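Filed under: Local | Consumer | Trash & Recycling

Betport's new bag fee promises savings. Check the math first.

8 June 2022

Betport households will start paying for trash by the bag in July, and the city says most of us will come out ahead. Maybe. The numbers handed out so far don't go very far toward proving it.

Under the plan, the flat charge on the water bill goes away. Residents will buy official bags for $2 each, sold at grocery stores and at the Molefe Street transfer station. Anything left at the curb in another bag stays at the curb. Recycling is still free, at least for now.

The pitch comes from Stemari, the hauler that has had the city contract for nine years. Its flyer says a "typical household" will save $75 a year. The flyer doesn't say how many people live in that household, whether any of them wear diapers, or how many bags they fill in a week. Asked for the worksheet behind the figure, the company sent the flyer again.

The city's own support for the plan is a trial run in the Clutodon neighborhood last year, where trash went down over the winter. Trash goes down most winters. There are no yard clippings, fewer cookouts and fewer people moving out of apartments. A summer trial would have told us more, and there wasn't one.

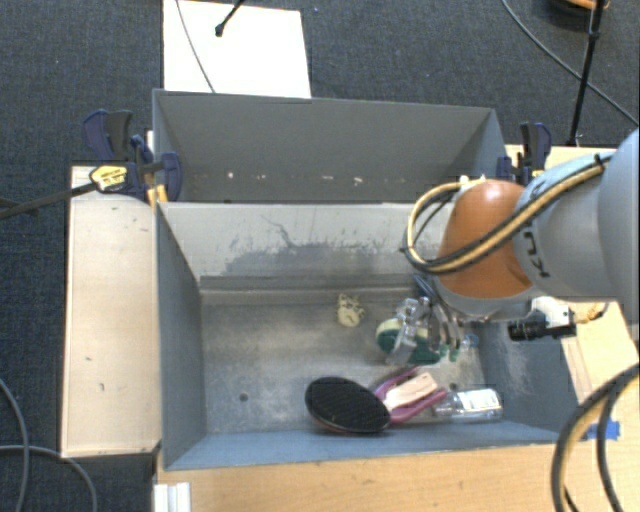
There is also the matter of where the missing trash went. City staff say people sorted better and bought less. Some surely did. But the same months brought a run of complaints about full dumpsters behind stores on the east side, and the report to the council gives those a single line. Without weighing what turned up in other people's dumpsters, it's hard to call the drop a real one.

Renters have more reason to wonder. The flat charge usually goes to the landlord, who has it built into the rent. Nothing in the new rules says the rent must come down when the charge does. A tenant could easily end up buying bags and paying the old fee too, under another name. The city's answer is that it "encourages" owners to pass the savings along.

Paying by the bag isn't a bad idea in itself. Someone who puts out one small bag a week has been covering for the neighbor with four cans for a long time. But a fair price needs honest figures, and the council approved this one with no cap on what a bag can cost next year.

The city has printed 4,000 starter packs, first come, first served. They can be picked up at the transfer station with a recent water bill. Residents who want the full report have to ask for it in writing at the clerk's office, as it hasn't been posted online.

Contact the newsroom | Corrections | © 2022 All rights reserved | Back to top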